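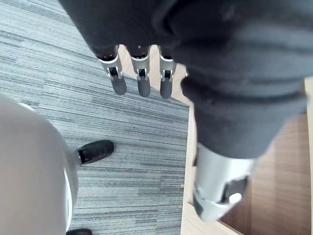 Figure 3. Robotic hand with three fingers hanging downward, partly covered by dark grey fabric.

4.2 Condition of the surviving prints

The Jultari collection holds 3,272 reels of regional feature film, most of them acetate release prints that circulated through second-run theaters. We drew a sample of 80 reels for inspection, stratified by decade of release and by storage site. Reels from the Bolger vault had been kept in vented cans; those from Erkeo were still in their original shipping cases when they were transferred in January.

Each reel was wound by hand across a bench and scored for shrinkage, edge damage, color fade and splice condition. Shrinkage was measured at the head, middle and tail, and the highest of the three values was recorded. Acid detection strips were left in the closed cans for 24 hours before reading. Where a reel combined stock from more than one print, which was common in titles that had been re-cut for television, each section longer than around 2,000 frames was scored separately.

Color fade was the most frequent fault at both sites. It was strongest in the cyan layer and did not track acidity closely – several reels with low strip readings had already lost most of their cyan density. Splice failure was concentrated in the Erkeo reels, where tape joins had oozed adhesive onto the neighboring turns. Shrinkage stayed within the tolerance of the Cokine scanner for all but a handful of reels, and these were set aside for step-by-step transfer on a sprocketless gate.

Two limits of the sample should be noted. Trailers and newsreels were excluded, although they share cans with features in parts of the Bolger holdings. Titles nominated by the public for preservation were also over-represented, as they had been moved to the front of the inspection queue before the strata were drawn. We correct for the second effect by weighting in Section 4.3; the first is left for later work.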